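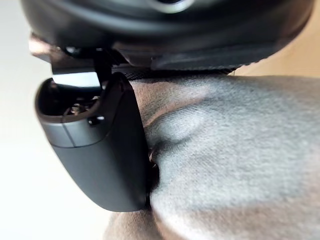
Ranus 果树品种卡片转写数据集

说明文档，对应版本 1.3

概述

Ranus 收录两家老苗圃的手写品种卡片，内容以苹果、梨、榅桲和李为主，另有少量杏和酸樱桃。全部卡片 2000 张，其中 Salehi 苗圃的 1150 张，其余来自 Colberg 苗圃。每张卡片有正反两面的扫描图、逐行转写文本，以及一条整理后的结构化记录。

卡片是苗圃日常用的东西，记的是品种叫什么、接在什么砧木上、几时开花、几时可以采、果子能放多久、哪年遭过什么病。写卡片的人前后换过好几任，字迹、缩写、度量单位都不统一。转写文本保留原样，统一的工作只在结构化记录里做，两者不要混用。

数据集由 Simin Shirazi 维护，品种名和园艺术语由 Bijan Kiani 审定。扫描由 Ukemico 承担，转写和校对由项目组自己完成。

适合的用途

手写文本识别的训练和评测，尤其是短行、多缩写、夹杂表格线的材料。
地方果树品种的名称考订，包括异名、误名和同名异种。
物候资料的整理，主要是花期和采收期两项。
信息抽取方法的试验，从自由书写的短语里抽出品种、砧木、日期、评价等字段。

不适合的用途

不要拿它推算品种现在的表现。卡片反映的是当年那块地、那种管理方式下的情形，换了土壤和砧木，花期差出一周很常见。
不要拿它当品种鉴定的依据。卡片上的果实描述很简略，“中等大，黄，向阳面红”这样一句能套到几十个品种上。
病害记录不能用来估算发病率。写卡的人只在病得厉害时才记一笔，没有记录不表示没有发生。
卡片里有若干喷药配方，其中一些药剂早已停用，有的对人有害。配方原样转写，只供历史研究，不得照用。

目录结构

下载包解开后有下列目录和文件。

scans 目录放扫描图，按苗圃分为 salehi 和 colberg 两个子目录。每张卡片两幅图，文件名末尾的 a 表示正面，b 表示反面。反面空白的也保留了扫描图。
lines 目录放逐行转写，每张卡片一个纯文本文件，UTF-8 编码，一行对应卡片上的一行。
records.csv 是结构化记录，一张卡片一行。
names.csv 是品种名对照表，列出卡片上的写法、审定后的名称和审定依据。
hands.csv 是书写者对照表，只用代号，不含真实姓名。
split.csv 规定训练集、验证集和测试集的划分。
pending.csv 是待定表，收录尚无定论的读法。
CHANGES.txt 是各版本的改动说明。

records.csv 的字段

card_id
卡片编号。首字母 S 为 Salehi，C 为 Colberg，后面是扫描时的流水号。流水号与卡片在抽屉里的次序一致，与书写年代无关。

species
种类，用英文小写：apple、pear、quince、plum、apricot、cherry。卡片上没有写明、只能从所在抽屉推断的，在 species_src 字段标 drawer；卡片上明写的标 card。

name_raw
卡片上的品种名，原样照录，包括拼写错误、引号和后加的问号。

name_norm
审定后的品种名。无法审定时留空，不填“未知”之类的字样。

rootstock
砧木。老卡片上常见的写法有“野”“道”“榅”等单字缩写，此处展开为全称。缩写有两种以上可能时留空，并在 pending.csv 中立条。

bloom_start，bloom_end
花期起止，只保留月和日。卡片上写“上旬”“中旬”“下旬”的，分别记为 early、mid、late，前面加月份，不换算成具体日子。

harvest
采收期，格式同花期。

keep_until
贮藏期限。多数卡片写的是月份，也有写成节令的，例如“可存至新年”。节令一律照录，不换算。

grade
苗圃自己的评级，从一到四，一为最好。Colberg 的卡片在换过一次格式之后改用字母，对应关系见下文“评级”一节。

remark
备注原文的整理稿，补了标点，展开了常见缩写。

hand
书写者代号。一张卡片上有多人笔迹时，用分号隔开，按字迹出现的先后排列。

damage
破损情况，取值为 none、light、heavy。heavy 指至少有一行文字无法读出。

卡片的来历

Salehi 苗圃的卡片存放在两只木抽屉里，歇业后由家里人保管，一直放在办公用的小屋中。抽屉按种类分隔，苹果占了多半，李子夹在梨的后面，中间没有隔板，所以有几张李子卡混进了梨里。扫描时没有调整次序，混放的情况在 records.csv 里能看出来。

Colberg 苗圃的卡片换过一次格式。早的一批是自己裁的厚纸，尺寸不一，没有印线，栏目全靠书写者的习惯排列；晚的一批是印好的，有固定栏目，但栏目常常不够用，花期栏里写着病害、评级栏里写着客户意见的都有。遇到这种情况，逐行转写按位置照录，结构化记录按内容归栏。

两家苗圃之间有过接穗往来。部分 Colberg 卡片的备注里写着“取自萨家”，经 Bijan Kiani 比对，多数能在 Salehi 的卡片里找到对应品种，但名称往往已经改过。这类对应关系收在 names.csv 的 link 字段。

扫描

扫描由 Ukemico 完成，统一用平板扫描仪，彩色，未作锐化和去底色处理。卡片上有回形针锈迹、胶带痕和水渍，均保留。个别卡片粘着纸条，扫描时先扫贴着纸条的状态，纸条能安全揭起的再扫一次，第二幅图的文件名末尾加 x。

卡片边缘有字的，扫描时留出了空白边。早期厚纸卡片有弯曲，少数图像靠近边缘处略有模糊，识别时请注意。

Salehi 的一部分卡片用紫色复写铅笔书写，受潮后颜色渗开。这批卡片额外提供了一份增强对比度的图，放在 scans/salehi/extra 下。增强图只作阅读辅助，训练时是否使用由使用者决定，但请在报告结果时说明。

转写规则

一、照录。错字、漏字、重复的字都不改。书写者自己划掉的内容放在双波浪线之间，后来补写的内容放在尖角号之间，符号表见 lines 目录下的 SYMBOLS.txt。

二、读不出的字，每个用一个下划线代替；字数也判断不了的，用三个下划线。

三、没有把握的读法，在该词后加半角问号，前面空一格。原卡片本身带问号的，用全角问号，两者不要混淆。

四、缩写不展开。展开只在 records.csv 里进行。

五、表格线、框线、下划线不转写。用来表示“同上”的两点照录。

六、数字照原样。卡片上有旧式写法，七字中间带一横，一字带长撇，训练识别模型时这两个字的混淆最多。

七、图画不转写。有些卡片上画了果形或者果柄的轮廓，在该行位置写一个 [图]。Bijan Kiani 认为果形轮廓对考订有用，使用者可以直接查看扫描图。

校对流程

每张卡片先由一人转写，再由另一人对照扫描图通读。测试集的 500 张另外做了一遍独立转写，两份稿子逐行比对，不一致的地方由 Simin Shirazi 裁定，涉及品种名和砧木的交给 Bijan Kiani。

裁定时按以下顺序找依据：先看同一张卡片的其他位置，再看同一书写者的其他卡片，再看另一家苗圃的对应品种，最后才查印行的品种目录。把目录放在最后，是吃过亏的。最初几批稿子直接拿目录上的名称去套，结果把好几个地方名改成了书上的通名，后来全部返工。

仍然定不下来的读法进入 pending.csv，目前将近 50 条。每条给出卡片编号、行号、候选读法和意见。有意见可以来信，格式见文末。

品种名的审定

names.csv 的每一行是卡片上的一种写法。同一个品种有多种写法时占多行，用同一个 name_id 连起来。

审定依据分为四级，写在 basis 字段。

card：卡片上同时写了异名，或者注明“即某某”。
cross：两家苗圃的卡片互相印证，果实描述、花期、来源三项中至少两项相符。
oral：由曾在苗圃工作的人口头确认。
book：只有印行目录可以对上。

book 一级最不可靠，做品种考订时建议单独处理。

同名异种是这批材料里最麻烦的问题。以“冬黄”为例，在 Salehi 的苹果卡里至少指两个品种，一个十月初采，果肉紧，能存到来年春天；另一个九月中就采，存不过年。书写者自己也分不太清，有一张卡片的反面写着“此冬黄非彼冬黄，问过再发”。两者在 name_norm 里记为“冬黄（晚）”和“冬黄（早）”，这是项目组加的区分，卡片上没有。

梨的情形相反，异名多。同一个梨，按送接穗的人叫过一个名字，按村子叫过一个名字，卖苗的时候又取了一个好听的。凡是能确认同一来源的，都并在一个 name_id 下。

“蜜”“香”“大”这几个字常被随手加在名字前面，有时是品种名的一部分，有时只是夸一句。name_raw 一律照录，name_norm 里是否保留，逐张判断。

评级

Salehi 的评级始终用一到四。换格式后的 Colberg 卡片用 A、B、C，没有与“四”对应的字母，推测当时不好的品种已不再立卡。换算时 A 记为一，B 记为二，C 记为三。原始写法保留在 grade_raw 字段。

评级的标准没有成文。从备注看，Salehi 看重耐藏，Colberg 看重坐果早、苗好卖。同一个品种在两家的评级差一级属于常态，差两级的可以查备注，通常写着原因，例如“客嫌小”“运不得”“三年不结”。把两家的评级合起来求平均没有意义。

花期和采收期

两家苗圃相距不远，但 Colberg 地势高，花期普遍偏晚。records.csv 没有做海拔校正。

卡片上的花期有两种来源，一种是某一年的观察，一种是多年下来的印象。前者往往带年份或者“今年”，后者只写“四月中”之类。两种来源在 bloom_src 字段区分，取值 year 和 usual，看不出来的留空。做物候分析时，只用 year 的话样本会少很多，请事先看清分布。

采收期里有一部分写的是 7 月的早熟苹果和李子。这些卡片的书写普遍潦草，一天里采收、装筐、发货都记在同一张上，行与行挤在一起，转写时切行的错误也多出在这里。做行切分评测的可以专门看这一部分。

有几张卡片记了“星期四市集前采”，指的是赶在集日之前，不是采收期本身，harvest 字段不收，只留在 remark 里。

数据划分

划分以书写者为单位，不以卡片为单位。测试集中有两位书写者完全没有在训练集出现，用来看模型遇到新字迹时的表现。其余书写者在两边都有。split.csv 里用 seen 和 unseen 标明，报告结果时请分开给出，不要只报一个合并的数字。

验证集从训练部分中抽取，抽取时按苗圃和种类分层。杏和酸樱桃的卡片太少，没有再分，全部放在训练集。

含多人笔迹的卡片，只要其中有一位是 unseen 书写者，整张归入测试集。

请不要用测试集调参。pending.csv 里涉及的行在评测时应当跳过，评测脚本默认已经跳过。

评测

评测脚本在 tools 目录下，需要 Python，没有其他依赖。输入是与 lines 目录同名的一组文本文件，输出三个数：字错误率、行错误率、品种名准确率。

字错误率计算前会去掉转写符号，保留划掉的文字。如果你的模型不输出划掉的文字，加参数 drop-struck，脚本会把两边都去掉。

品种名准确率只看 name_raw，要求完全一致，空格除外。这一项通常比字错误率难看得多，名字里错一个字就算错，而名字又恰恰是字迹最花哨的地方。Colberg 的一位书写者习惯把品种名写成装饰体，代号 C4，可以单独看。

已知问题

S 类卡片中有一小段流水号不连续，是扫描时跳号造成的，没有缺卡。

紫色铅笔书写的卡片错误率高于平均水平。校对时看过原件，部分内容在原件上也读不出。

部分卡片正反两面写的是不同品种。这是节省纸张的做法，正面的品种淘汰以后翻过来再用。records.csv 目前一张卡片只有一行，以较晚书写的一面为准，另一面只有逐行转写。下一版打算拆成两行，编号后加 a 和 b，届时 split.csv 会同步更新，原有编号不再沿用。

砧木字段的空缺较多。Salehi 早年的卡片基本不写砧木，默认都是实生苗，书写者觉得没有必要记。项目组没有替他们补上。

病害名称没有统一。“黑斑”“花脸”“锈”在不同书写者笔下所指不同，有的可能是药害。remark 里照录，没有对应到现代名称。有植物病理背景的人愿意做这件事，我们可以提供按书写者分好的摘录。

hand 字段在短卡片上不太可靠。有的卡片只写了三四个字，凭这几个字判断是谁写的，两名校对者的意见也会不同。

单位换算没有做。重量、长度和面积都有旧制，而且两家用的旧制不完全一样。

隐私和敏感内容

卡片反面有时记着买主姓名、住址和欠账。这些内容在扫描图上作了遮盖，在转写中用 [人名]、[住址]、[账目] 代替。送接穗的人名如果已经成为品种名的一部分，予以保留，这一点征得了保管人的同意。

卡片上有少数对买主和同行的评语，措辞不太客气。能指到具体某人的，连同姓名一起遮盖；泛泛而论的照录。

如发现遮盖遗漏，请先来信，不要在公开的问题列表里贴出卡片编号和内容。

许可

转写文本、结构化记录和对照表可以自由使用、修改和再发布，须注明来源。扫描图可用于研究和教学，商业用途须另行取得卡片保管人的同意。评测脚本随意使用。

卡片上的品种名不构成任何商标主张。有苗木商拿 names.csv 里的老名字给新品种命名，许可上不禁止，但会给以后的考订添麻烦，希望慎重。

引用

引用时请写：Ranus 果树品种卡片转写数据集，Simin Shirazi、Bijan Kiani 编，并注明版本号。只用了某一家苗圃的卡片，也请写明是哪一家。

版本改动

1.3
pending.csv 改为按行立条，过去是按卡片立条。
补上 bloom_src 字段。
“冬黄”拆分为早、晚两条，相关卡片的 name_id 有变动。
修正 Colberg 厚纸卡片中若干处切行错误。

1.2
测试集全部完成独立转写。
增加紫色铅笔卡片的增强图。
评测脚本增加 drop-struck 参数。

1.1
加入 Colberg 的卡片。
grade 与 grade_raw 分开。
撤回依据目录改动的品种名，恢复为卡片上的写法。

1.0
首次发布，只含 Salehi 的卡片。

勘误和来信

提交勘误请写明卡片编号、正面还是反面、行号、现有读法、建议读法和理由。一封信里可以写多条，每条单独一行。只说“这张好像不对”的，我们也会看，但会排在后面。

品种名方面的意见，如果手头有接穗、照片或者老目录，请一并说明。Bijan Kiani 每年在果实成熟的季节下乡核对，这段时间回信较慢，采收结束后会集中处理。

原件不外借。需要核对原件的，可以列出卡片编号，由 Simin Shirazi 代查。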